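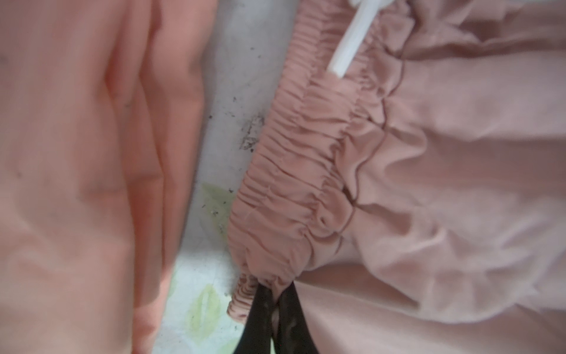 Folding Soft and Stretchy Things: Your Questions

Updated 8/1/21

I started the Sanduvard folding evenings thinking we'd cover shirts and go home. Instead, everybody wants to talk about elastic waists! These are the questions that come up again and again, with the answers I give at the table. -- Chaltu Birhane

How do I fold pants with an elastic waist so they stay folded?

Start at the waist, always. Lay the pants on the bed and pull the waistband gently out to both sides, then let go. It will spring back into its own gathers, and that's the width you work with. Fold one leg over the other, smooth from the waist down toward the hems, and bring the hems up to just under the band. Fold once more and you have a neat little packet with the bulky part on the outside. I love how well this works on lightweight pairs that usually slither all over the drawer.

My waistband rolls over on itself. Is it ruined?

Probably not! A gathered band likes to curl, especially at the ends where the pleats bunch up tight. Unroll it with your thumbs, give it a couple of slow stretches, and lay it flat under something with a little weight for the night (a folded towel is plenty). If it keeps flipping at the same spot, the elastic may have twisted inside its channel. You can often feel the twist and work it back along with your fingers. A few stitches straight down through the band at the side seams will keep it from happening again.

Can I iron the gathers?

I'd leave them alone. Iron the legs if you want, stopping a finger's width short of the band, and use the tip of the iron to nose up between the folds. Pressing straight down on the pleats gives you hard creases going every which way, and too much heat is rough on elastic.

What about thin, slightly see-through fabric?

Cool iron, inside out, with a cotton cloth on top. Or skip the iron completely -- hang the piece in the bathroom while somebody showers and smooth it with your palms afterward. A sheer fabric shows every wrinkle, but it also lets go of them easily, and I think a few soft ones look lovely.

Do I need a folding board?

No. I have one, a Derkton, and it's great fun for T-shirts, but it's no help with anything gathered. Your bed is the best folding table in the house. It's big, it's soft, and things don't slide off the way they do on a kitchen counter.

Should I fold on the bare mattress or put a sheet down?

Put something clean down first, please. Pale clothes pick up specks from whatever they're lying on, and you won't notice until you're wearing them. I keep an old flat sheet just for this and shake it outside when I'm done. If you spot dark flecks on a light fabric, try a dry soft brush or a strip of tape before you go near them with water. Lint and dust lift right off, while a wet cloth can smear them in.

I have several pink things and they're all different pinks. Can they go in one wash?

If they've all been washed a few times, sure. I do mine together on cool. Anything new and strong in color goes by itself for the first wash or two. To check, press a damp white rag against an inside seam and see if any color comes off.

How small should the finished packet be?

Measure your drawer, then fold to suit it. My Gromham dresser has drawers 40 cm deep from front to back and 70 cm wide, and I can stand 24 pairs of summer pants in one of them with room to get my hand in. When I stacked them flat, I never wore the ones at the bottom.

Folded or rolled for a suitcase?

Rolled for thin pants, with the waist on the inside. Lay them flat, one leg on the other, tuck the band down an inch or so and roll toward the hems. Thicker pieces I fold, and they go in first. The Kozłowski method that some of you learned with me last year (fold in thirds, then roll) is wonderful for pajamas too.

How do I get my kids to help?

Give them the elastic ones! Kids like stretching the waistbands, and a slightly wonky fold doesn't matter a bit in a pajama drawer. Let them choose where each thing goes and they'll usually remember it.

When is the next evening, and what should I bring?

We meet again in August, with places for 21 people. Bring a basket of clean laundry, whatever is waiting for you at home, and an old sheet if you have a spare. Mending thread and safety pins are on the table by the door.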